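Chapter 9

Cooking with Steam

Have you ever lifted the lid from a pot of dumplings and had your glasses fog over before you could see a single one? That cloud is the whole subject of this chapter, and I think it's one of the most exciting things that happens in a kitchen. A bit of tap water goes in the bottom, you switch on the heat, and a few minutes later you have something that can cook a whole fish, set a custard, puff up a bun or turn a hard carrot sweet and tender.

In Chapter 8 we boiled and simmered. The food sat in the water and the water did the work by touching it on every side. Now we lift the food up and out. It never goes for a swim, so its colour stays bright and a lot of the flavour that used to go down the sink stays on the plate. If you cooked the green beans in the last practical, keep your notes handy – you're going to cook them again, and I'd love you to taste the two batches side by side.

Where the heat comes from

Water boils at 100 °C at sea level. To turn that boiling water into vapour you have to keep feeding in energy, and quite a lot of it. The vapour carries that energy with it as it rises. When it meets something cooler (your dumpling, your bean, your bare wrist) it turns back into water and hands all that energy over in one go. This is called condensation, and it's the reason steam cooks so well and also the reason it burns so badly. You'll see the word again in Section 9.2, where we work through the sums.

Try this at home before the next class. Hold a cold metal spoon by the end of its handle, with an oven mitt on, over a simmering pan. Watch how fast the bowl of the spoon beads up with water, then how the beading slows down as the metal warms. Write down what you saw. Two sentences is plenty!

The parts of a steamer

All steamers have the same basic parts, whether they're made of bamboo, steel or plastic. There's a place for the water, a source of heat, a tier with holes or slots to hold the food, and a lid. Some add a second tier or a third. The lid matters more than most beginners think. A loose one lets the vapour wander off into the room, and the cooking time in your recipe goes out the window. A domed lid has a lovely trick of its own, too: the drops that form inside it tend to run down the curve to the rim, so fewer of them fall on the food. If your lid is flat, wrap it in a clean tea towel and tie the corners up on top, well clear of the element.

Electric models put the heater in the base, which frees up a burner and makes them very handy in a small flat. Look for side handles on the parts you'll be lifting, made of something that stays cooler than metal. You will still want mitts.

Afia Akpalu, who taught the steaming unit for years before this book was written, had her students practise lifting a lid while it was cold. Tilt it away from you, let the far side open first, wait, then lift. She made them do it again and again until it was a habit, and I've kept that drill in this edition as Practical 9A. It feels silly for the first few goes. Please do it anyway.

What you'll cook

The practicals start simple and get more ambitious. You'll begin with 200 g of green beans, then move on to a fillet of white fish with ginger, then plain buns from a yeast dough. The last one is a savoury egg custard, which is my favourite thing in the whole book – it wobbles, it tastes of good stock, and it teaches you more about gentle heat than any chart I could draw. If the custard comes out full of little holes, the steam was too fierce. Prop the lid open a crack and try again.

You'll also learn how to stack. Vapour loses some of its punch on the way up, so slow foods belong in the bottom tier and quick ones go on top. Raw meat and fish go at the bottom as well, so that nothing drips from them onto your vegetables.

Words to know

Condensation: a gas turning into a liquid and giving off heat.
Tier: one level of a steamer.
Latent heat: the energy needed to change a liquid to a gas without making it any hotter.
Boiling dry: running out of water in the base while the heat is still on.

Before you begin

Check the water level first, every time. Read Section 9.1 through to the end, including the notes on altitude if you live in the mountains, and bring a tea towel, a timer and your bean notes to class.

2 comments
9 shares

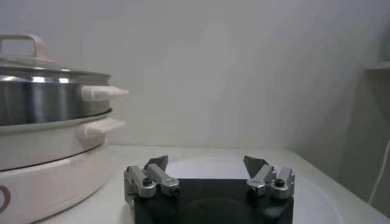

Section 9.1 begins with the base and how much water to put in it. Fill to the line if your model has one. If you're using a pot on the stove, keep the water a good two fingers below the bottom of the tier, so that it can bubble without touching the food, and have a kettle of hot water ready for topping up.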